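邮件列表 > 桌面机械臂 > 产品与试用

Re: Himel 夹爪套件值不值得买?(附腕部相机画面)
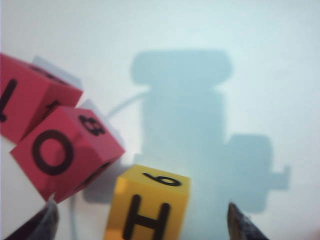

第 15 卷,第 9 期

大家好!

上次说好要写 Himel 套件的试用感受,结果拖到现在,不好意思。先把原帖引一下,免得新订阅的朋友翻旧信翻到眼花:

> 各位好,我们这边想给教具车间配一台小机械臂,做积木分拣的演示,也顺便让学员练练手眼标定。
> 看中了 Himel 那套“夹爪加腕部相机”的套件,代理是 Nukix,另外 Carrilho 也有一款类似的,价格高一截,相机据说好一些。
> 想问用过的人几个问题:
> 一是腕部相机离夹爪这么近,抓小方块的时候到底看得清看不清?
> 二是字母积木这种带印刷字符的东西,识别靠得住吗?
> 三是标定麻烦不麻烦?我们没有专职的工程师,最好是看着手册就能弄完。
> 四是线缆,上一套设备的线老是缠,我真的怕了。
> 预算不宽裕,求实话。

好,实话来了,我按你的顺序答,中间可能会跑题,多担待。

先说看不看得清。我的结论是:够用,但别指望漂亮。开头那张就是腕部相机的画面,黄色那块的“H”和“6”都认得出来,左边红色那块上的“O”也没问题,可是离镜头近的地方是有点糊的,夹爪指尖和“O”那块的边都发虚。这个相机是定焦的,Himel 出厂把焦点调在比较远的位置,镜头圈上有一滴胶,手册里说可以自己划开重新调。我划了(手抖得要命),调完以后近处好一些,远处就差一点,总得舍一头。你要是只抓桌面上摊开的积木,我建议别动它,出厂那个位置其实挺合适。

影子这件事我得多说两句,买之前我完全没想到会在这上头花时间!灯在夹爪后上方的话,夹爪和腕部的影子就正好落在工作面上,蓝灰色的一大团,还带个往右伸出去的方角。套件自带的识别程序是按颜色分割的,红和黄在浅色台面上都很跳,影子再大也不怎么碍事;但是我试过深蓝色的积木,放进影子里它就开始犯傻,一会儿有一会儿没有。后来我把台灯换成两侧各一盏,影子淡了很多,蓝色积木也老实了。Nukix 的店里卖一个环形补光灯,说是专门配这个套件的,我没买,哪位买了的请吱一声。

再说字符识别。你问靠不靠得住,这要看你怎么摆。单块平放、字朝上,我连着跑了 30 次,认错 2 次,都是把“6”认成“9”。方块没有上下之分,这个锅我觉得不能全让软件背,你要是做分拣演示,干脆把这两个数字挑出去算了。麻烦的是挨在一起的积木。像两块红的那样斜着靠在一块儿,同一种颜色,分割出来就是一整坨,程序会以为是一块长得很奇怪的大积木,然后很自信地去抓中间。侧面的字更别提了,“O”旁边那一面的字符,我自己盯着屏幕看都拿不准是“8”还是“B”,你让它猜,它当然就瞎猜。

我的土办法是加一个“先拨开再抓”的动作,让闭着的夹爪从两块中间轻轻划过去。套件的示例脚本里没有这一步,得自己写,不过不难,就是在抓取前插一段位移,速度调慢。代码我贴在上个月那封信的附件里了,变量名起得很难看,请不要笑话我。

顺带说说夹爪本身。手指是可以换的,两颗螺丝一根。原装的手指偏尖,优点是能伸进窄缝里,两块积木之间留一点点空就够它下去;缺点是接触面小,抓歪了积木会转。我在指尖内侧贴了一层薄硅胶,转的情况少了很多。但是贴了硅胶以后手指变厚,窄缝又伸不进去了……所以我现在备了两副手指,演示用一副,瞎折腾用另一副。Himel 的手指单卖,不算贵,建议下单的时候一起带上,省一次运费。

标定。好消息是真的看着手册就能弄完!标定板随套件附送,贴在台面上,机械臂自己换 15 个姿态,拍完就出结果。坏消息是手册的中文版翻得莫名其妙,“手眼矩阵”有一处翻成了“手工眼睛表”,我愣了好半天。建议直接看英文版,步骤写得很清楚。还有就是标定完了不要去碰相机支架,那个支架是塑料的,稍微一拧角度就变,变了以后夹爪每次都往同一边偏一点,你会以为是自己程序写错了。别问我怎么知道的。

线缆。嗯,这个我只能给你一半的安慰。走线槽比我上一台 Onstead 强多了,机身上的线基本不晃。可是台面上如果有别的线,一定要收走。画面里弯过去的那根浅灰色细线,跟浅色台面几乎一个色,程序基本当它不存在,积木要是压着线,夹爪下去就可能连线一起夹。颜色分割嘛,颜色一样它就没辙。我后来的规矩是工作区里面一根线都不许有,实在要过,就从背面绕。

至于 Carrilho 那款,我只在朋友那边摸过一个下午,不敢说得太满。相机确实清楚一些,近处不怎么糊,挨着的积木也分得开一点,但是它的软件要联网激活,换一台电脑就得重新申请,做培训的话机房里来回换机器会很烦。机械部分两家我感觉不出多大差别。如果你的钱只够一套,又主要是教学演示,我会选 Himel,把差价拿去买灯和备用手指。如果是要正经做字符识别,那两家的腕部相机我都不太放心,不如在上方另架一个固定相机,腕部这个只管最后那一小段对准。

售后也提一嘴:Nukix 回邮件挺快,就是喜欢先让你重启。我的控制盒风扇有异响,他们寄了新的风扇过来让我自己换,换完就好了。保修期里自己拆盒子算不算破坏保修,我专门问过,答复是换风扇不算,别的要先打招呼。最好让他们在邮件里写明白,留个底。

对了,软件更新要看清版本。最近这一版把夹爪的默认张开量改小了,老脚本直接跑会撞到积木边上,要在配置文件里改回去。据更新说明讲,九月会出一版带深度估计的,到时候挨在一起的积木也许能分开。我持保留态度,等出来了我第一时间装,装完再来汇报。

你那边积木是多大的?如果比手掌还大就要先查一下夹爪的最大行程,别买回来张不开。另外台面是什么颜色也说一下,白的最省心,木纹的我试过,黄色积木会跟木纹混,得调阈值。有照片的话发到列表里,大家一起看看。

先写到这儿,我去把那两块红的摆回去再跑一轮。

相关主题
· Himel 备用手指:硅胶贴片选多厚
· Onstead 旧机械臂走线改造
· 浅色台面与深蓝积木的阈值设置
· Carrilho 激活问题汇总
· Nukix 环形补光灯,有人用过吗?

联系列表管理 | 订阅与退订 | 版权归各发信人所有 | 返回顶部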